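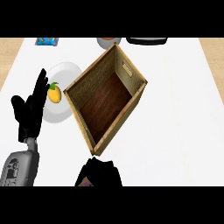

Plelto brings its winter van tire to Jallalcombe

I'm Hipólito Rivadeneira, I run the tire side at Plelto, and I've been itching to get this one out the door! From July our new winter tire for delivery vans, the Troncoso, goes on sale at our Jallalcombe shop and at the Graltdale depot (go round the back, the front gate sticks).

Yes, I know, snow tires in July. But the fleet folks order early, and last year we ran out of the common sizes before the first frost. So this time we're starting with five sizes, and two more will follow once the molds are ready.

What's different? Mostly the shoulder. We drove the old tire up and down the Graltdale hill road for more than two winters, and it kept letting go in slushy corners with a full load on. The Troncoso has wider grooves out there and a softer rubber, and to me it feels a lot calmer. It's a little louder on dry highway, I'll admit, and we're still working on that.

Fitting and balancing are included if you buy a full set from either location. Drivers who'd like to try a set first can ask for me at the Jallalcombe counter, any time after 7 in the morning.

Press contact: Hipólito Rivadeneira, Plelto, Jallalcombe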